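4. Evaluación del kit en una tarea doméstica de dosificación

El kit Bamden se vende como una célula bimanual «lista para investigar», expresión que el catálogo repite con una confianza que quisiéramos para nuestras propias conclusiones. La oferta comprende dos brazos, las cámaras de muñeca, una cámara fija y una licencia anual del software Skudmont, que vigila tanto las trayectorias como la fecha de renovación. El distribuidor, Warraich, incluye también una llamada de puesta en marcha. La nuestra consistió en leer en voz alta el manual que ya teníamos abierto.

Elegimos como banco de pruebas el pastillero semanal por dos motivos. El primero es que aparece en la ficha comercial del producto, entre las tareas que el kit resolvería «sin ajustes». El segundo es que reúne casi todo lo que incomoda a una pinza barata: plástico translúcido, tapas pequeñas con cierre a presión y un cuerpo ligero que prefiere desplazarse antes que abrirse.

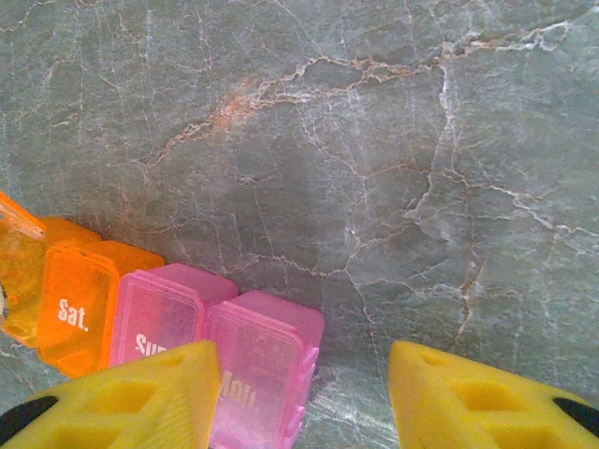
El protocolo se tomó de la batería Carndale, con dos modificaciones. Suprimimos el límite de tiempo por intento, que premiaba los fallos rápidos, y separamos la apertura de la tapa de la extracción del contenido, pues el software las contabiliza como una sola acción y, con cierta generosidad, da por buena la segunda cuando ha conseguido la primera. En total se registraron 1095 episodios teleoperados, de los que reservamos 100 para la evaluación. Otros 11 se descartaron porque el programa decidió actualizarse a media tarde, en plena sesión, sin consultar a los operadores.

4.1. Montaje y entorno de trabajo
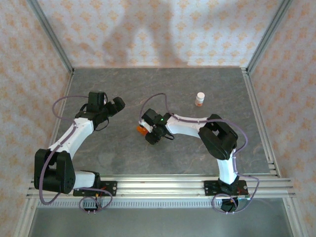 La documentación de montaje merece un comentario aparte. El fabricante anuncia una instalación sin herramientas especiales, lo cual es cierto si se acepta que la paciencia no es una herramienta. La fijación de los brazos resultó sólida: ambos van sujetos por placas negras a los perfiles horizontales del borde delantero, y no fue necesario corregir la posición de las bases durante la campaña. El cableado es otra cuestión. Los cables de color lavanda recorren cada brazo formando lazos amplios, uno de ellos bastante alto por encima de la pinza derecha, y el manual los califica de «gestión integrada». Recomendamos al comprador que reserve volumen libre para esos lazos al planificar las trayectorias, ya que el modelo de colisiones suministrado describe un robot sin cables, sin duda más elegante que el nuestro.

La calibración entre las cámaras de muñeca y la cámara fija se realiza con un asistente de nueve pasos. El séptimo pide repetir el tercero. Una vez completado, el resultado se mantuvo estable de una sesión a otra, y sería injusto no reconocerlo: es la parte del producto que mejor cumple lo prometido, aunque el catálogo le dedica apenas una línea.

4.2. Percepción de las etiquetas

Skudmont incorpora un módulo de lectura que identifica el compartimento por su texto impreso. El módulo espera etiquetas horizontales, enteras y bien contrastadas, condiciones que se dan sobre todo en la caja de la tienda. En cuanto la tira se presenta girada respecto a la cámara, la lectura debe apoyarse en el orden de los compartimentos vecinos, opción disponible en un menú avanzado y desactivada de fábrica. La activamos para todas las pruebas de esta sección.
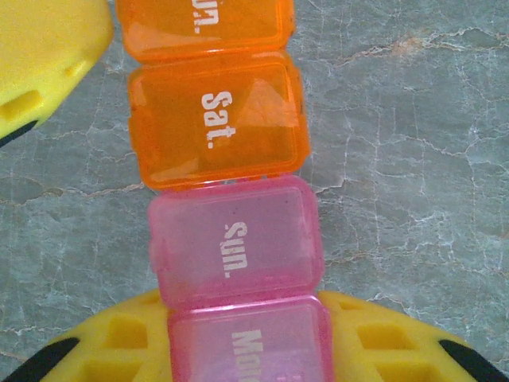 Figura 1. Tira de compartimentos vista desde la cámara de muñeca. Las etiquetas «Sat.» y «Sun.» se leen completas, en sentido vertical; las de los extremos quedan cortadas.

El color ayuda menos de lo que cabría suponer. Dos compartimentos contiguos pueden compartir tono, de modo que un criterio puramente cromático reduce las candidatas sin elegir entre ellas. Tampoco conviene confiar en el brillo de la tapa como indicio de que está cerrada: el detector de estado del kit lo hace, y defiende sus errores con probabilidades muy altas. Sustituimos su salida por una anotación manual en el conjunto de evaluación, y las comparaciones de la sección siguiente se refieren siempre a esa anotación.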